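Search
Search for artists, albums, news
2018-08-26
2 min read

Rania El Idrissi's second album, Cedstead, has passed 300 million streams, her label Arngate said on Sunday. The record came out in May and has spent 4 weeks at the top of the Neltel album chart.

El Idrissi wrote most of it with producer Bjarke Kragh. The single "Shehata," with a guest verse from Reda Alaoui, makes up almost half of the total.
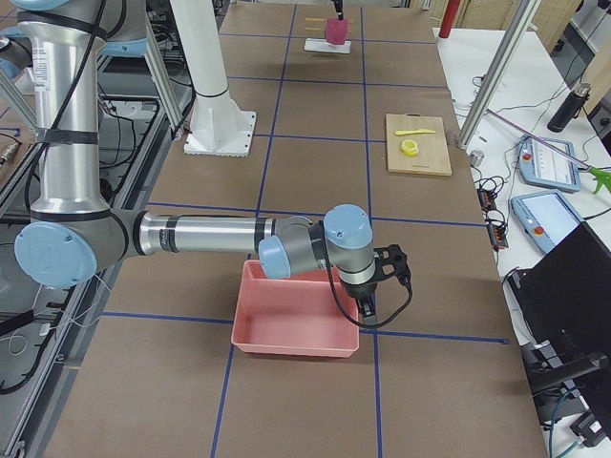

Tour dates

El Idrissi starts a fall tour in October with Loubna Abou Zeid opening. Tickets for the first show, in a 1,181-seat theater, sold out in one morning, and a second night has been added. Arngate said a vinyl edition of the album will follow before the end of the year, with two songs left off the streaming version.

Related
Marcelle Boyer shares new single
Reda Alaoui signs with Arngate
Neltel chart: this week's top albums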